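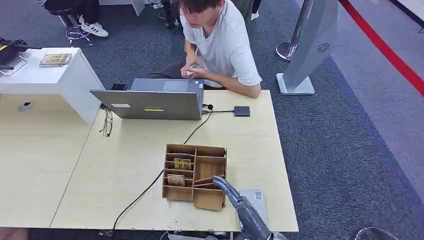

3. Materials and Setting

3.1 The desk

Figure 2 gives one of the desks used in the sorting sessions. We wanted a work surface that people would treat as their own, so participants kept the things they would normally have beside them. The desk in the figure holds an open gray laptop, a pair of folded eyeglasses and a long black cable that runs across the top and over the near side. We did not ask for any of this to be cleared away. In an earlier round at Wodeo, Karunaratne had the desks cleared first, and people later told us they put things down differently as a result.

3.2 The organizer

The organizer is an open box of light brown cardboard, divided by thin cardboard partitions. On the left is a column of narrow horizontal slots. The right portion has a larger open compartment and, lower down, a section with an angled divider. We chose cardboard over the molded trays sold by Wallico because the partitions could be cut and replaced between sessions. Each box lasted around 60 sessions before the corners softened.

Small flat items went in the narrow slots. Two are in place in Figure 2, a tan card with printed markings in an upper slot and a pale beige one with dark print in a lower slot. The print was left facing whichever way the participant preferred. Thicker items did not fit the slots and were kept for the open compartment.

3.3 Procedure

Sessions ran in April at the Flandedberg site, with 28 participants. Each person was given 75 items over the course of the session, in small batches, and was told only that the box should be easy to use the next morning. No order or category was suggested. Participants could stop and rest between batches, and most did. Mondal kept the written log, noting the slot for each item and any item that was later moved.

The log has just over 2,000 entries. Moves between two slots in the left column were entered as one event, and moves from the left column to the open compartment were entered separately, following the Thambiah scheme.

Figure 2. Desk with the cardboard organizer, a laptop and folded eyeglasses. A participant is seated at the far side.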